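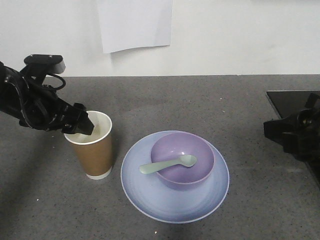
## Kitchen and Table Helper, part time (Mosik house, ground floor)

Driron is looking for one person to take care of the small kitchen that is shared by the people who work in the Mosik house. The work is 64 hours per month, in the mornings, Monday to Friday. The start is in September, or earlier if you are free.

It is a simple job but it must be done every day and in the same way. The kitchen is used from early morning, and by ten o'clock the counter is usually full. People leave a plate with a bowl on it, a spoon lying over the bowl, a paper cup beside it, and they go back to their desks. We do not want to change the people any more (we tried). We want somebody who likes a clean counter.

### What you will do

- Collect plates, bowls, spoons and cups from the counter and from the two tables by the window.
- Scrape, rinse and load the dishwasher. The plastic spoons go in the upper basket only. Two of them became bent last winter.
- Sort the paper cups. Cups with coffee in them are emptied in the sink first, then they go in the gray bin. Please do not stack them when they are full of napkins.
- Wipe the counter. It is dark gray with small white and black flecks, and crumbs are difficult to see on it, so wipe it also when it looks clean. Go with your hand over it after.
- Put out clean dishes. We keep the colored ones, the blue plates and the purple bowls, on the open shelf, and the white ones for visitors in the cupboard.
- Write on the list when coffee, soap or cups are getting low. Zaugg delivers on Tuesdays, and the order must be sent on the Friday before.

Once per month there is a lunch for the whole house. On this day you stay two hours longer, and these hours are paid separately.

### What we ask

You do not need a diploma. Experience in a canteen, a café or a school kitchen is welcome, but a person who has only kept a kitchen at home can also apply. You should be able to stand for three hours and to lift a full dish rack. Basic English is enough. Several of us speak it as a second language too, including the person who writes this text.

It is important that you come on time. The dishwasher needs 50 minutes, and if the first load starts late there are no bowls at lunch.

Please tell us if you have an allergy to nuts or to cleaning products. We can change the products, but we can't promise a kitchen without nuts.

### What you get

- 700 per month before tax, paid on the last working day.
- Lunch on every day when you work.
- Work shoes and aprons. We wash the aprons.
- Paid vacation, calculated from your hours.
- A trial period of one month, fully paid.

The Mimach bus stop is in front of the house. There is a place for bicycles in the yard, but no parking for cars.

### How to apply

Send us a short letter, half a page is enough, and write which mornings are possible for you and when you can start. A photo is not necessary. You can also bring the letter to the front desk in an envelope with the number 561, this is the number of the position. Please write the same number in the subject if you use e-mail.

We will invite some people to visit the kitchen for one hour in the last week of August. You will see the work and meet the people who eat there, and the hour is paid.

Posted August 17, 2025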